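Last updated: 5/24/25

I went looking for where "nincompoop" comes from and lost most of an evening to it.

The meaning is easy. A nincompoop is a silly or foolish person, and the word is mild enough to use on a child or a boss. The origin is harder. Samuel Johnson thought it came from the Latin "non compos mentis," not of sound mind. That sounds right when you say it out loud, but the oldest spellings don't fit. They start with things like "nicom," and the extra n shows up later — the reverse of what you'd expect if Latin were the source.

Another guess is that the front half is a name, Nicholas or Nicodemus, since both were used for simpletons. The "poop" may be an old verb meaning to fool or cheat.

My friend Feven Birhane keeps a list of insults that sound nicer than they are. She is up to 86 and wants 100 by November. Nincompoop was already on it, at number 4, between "ninny" and "numbskull." I sent her six more and she took two, "mooncalf" and "clodpole." She turned down "dunce" for being too plain.
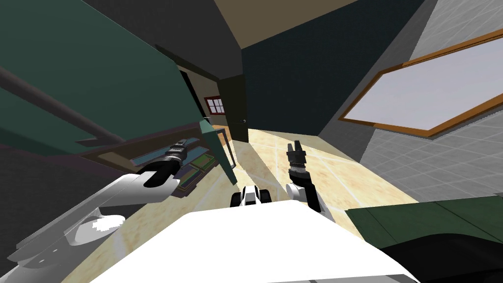 Two grippers and some low shelves, rendered.

I still don't have an answer I'd bet on. The dictionaries I checked mostly say "origin unknown," and I'm fine leaving it there. Next I want to do "flibbertigibbet," which has even more spellings — one of them is in Shakespeare, as the name of a devil in King Lear.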